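Home Programs Skills Laboratory Talks and Notes Contact

Suturing Practice in the Skills Laboratory
Speaker notes, Prarkillow Clinical Education Center
2022-12-26

Opening

Welcome the audience and thank the Trodska program office for the invitation. State the subject plainly: how suturing practice is set up and taught at the center, and what has changed since the review in November. The talk is addressed to instructors and laboratory staff. Surgical technique in patients is outside its scope.

Mention that questions will be taken at the end. Questions on supply costs should go to the laboratory office in writing.

Background

The skills laboratory enrolled 86 trainees in the past cycle. Each trainee is entitled to bench time outside the scheduled sessions, and most of them use it. Until the review, the instruction sheet for open bench time was a single page that had not been revised in several years. Instructors added their own remarks by hand, and the versions in the two practice rooms no longer agreed.

The Matheson room sheet asked for a full row of interrupted stitches before any other exercise. The Cema room sheet began with knot tying on a fixed cord. Trainees who moved between rooms were understandably unsure which order applied. (Pause. Ask for a show of hands: who has worked in both rooms?)

The combined sheet now begins with knots and moves to the pad in the same session. Copies are available at the door.

The practice pad

Soft pads are used for the first stage. They are forgiving to work on, they take a stitch easily, and they do not punish a trainee who pulls too hard. That last point is a weakness as well as a strength, and instructors should say so early. A pad that gives way under the hand will hide excess tension until the stitch is inspected.

Pads are kept in use for as long as a clean working area remains. A stained pad is acceptable for practice. A pad torn through along the line of the incision is to be withdrawn and entered in the supply log. The current order is for 500 pads, to be shared between the rooms.

Please do not trim pads to size. Several were cut down last cycle and would no longer sit in the holders.

Thread

Black thread remains the standard for the first stage. It shows well against a white pad, and an instructor standing behind the bench can follow it without leaning over the trainee. Undyed thread is introduced later, when the trainee no longer depends on contrast to find the strand.

The sheet asks for three things in handling thread:

Hold near the end when drawing the strand away from the pad.
Keep the strand clear of the surface so that it does not catch.
Bring the tension on slowly and stop when the edges meet. 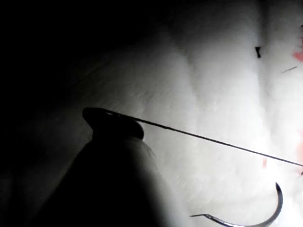 The third item causes the most difficulty. Trainees tend to judge tension by the feel of the strand alone and forget to look at the two edges. Edges that bunch or roll inward have been pulled too far, and the stitch should be taken out and placed again. It should not be loosened and kept.

On knots, the ends are to be cut short but not flush. A knot cut flush cannot be checked, and in the last assessment 64 stitches were set aside for that reason alone. Instructors are asked to show the correct length at the bench - the drawing on the old sheet was misleading and has been removed.

Clearing the bench

Cut ends of thread are to be picked off the pad before it goes back on the shelf. This was the most frequent complaint from room staff. Needles go in the sharps container before anything else is touched. Forceps and scissors are returned to the tray, open side facing the wall.

Allow 2 minutes here for comments from room staff, if present.

Closing

Remind instructors that the old sheets are to be taken down from both rooms and returned to the office. The supply log is now kept at the Matheson room desk. Requests for additional bench time continue to go through the Trodska program office.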